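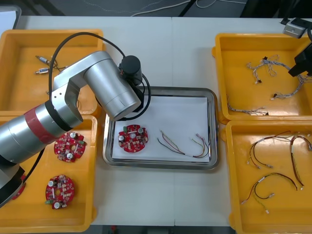

Last updated: Tuesday, August 6, 2024
By the Technology Desk

The Fendlow kitting service is offered by its makers, Gomholm, to manufacturers who assemble small electrical goods in short batches. It supplies two robot arms, a white worktable, a set of yellow bins and the staff to install them. The customer supplies the parts. The arms take circuit boards and wire harnesses from the bins and place them on a steel tray lined with paper, ready for the person who will build the finished unit.

Loose wiring has long been an obstacle to automating this kind of task. A circuit board keeps its shape and may be gripped in much the same way each time. A harness does not, and one bundle will readily catch on another. Gomholm has chosen to sell the service on this point, and it was the part of the offer to which our review gave most attention.

The review was carried out in June at Bailly, a maker of control units which has occupied its works at Brivthorpe since 1925. The firm keeps 154 kinds of part in its stores, of which 39 were entered into the system for the trial. Setting up took 11 working days. Bailly had expected less, and prospective customers should ask for a written timetable before they sign.

In daily use the arms handled the round red boards with little difficulty. The central hole and the notched edge appear to help the system to judge which way round a board is lying. Harnesses were slower. Where several had been tipped into one bin, the arm often made more than one attempt before lifting a single piece, and staff soon learned to lay them out with some space between. 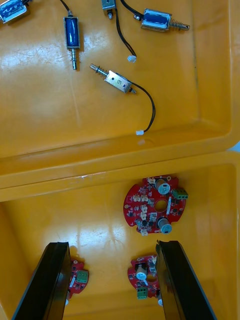 Gripper fingers at the red circuit boards, with solenoids in the other half of the bin.

Divided bins are included in the standard kit and proved useful for parts that are drawn together. Solenoids were found to need more care than boards -- their leads trail across one another, and the plungers leave fewer flat faces to hold. Gomholm offers a choice of finger shapes at extra cost, though none was tested for this article.

The service is let by the month, with training and routine repairs included. New parts may be added by the customer's own staff, using a plain set of screens which Bailly's storekeepers managed after one morning of instruction. Changes to the table layout must still be made by a Gomholm engineer, and the charge for such visits is not stated in the brochure.

Bailly has extended its agreement to the end of the year.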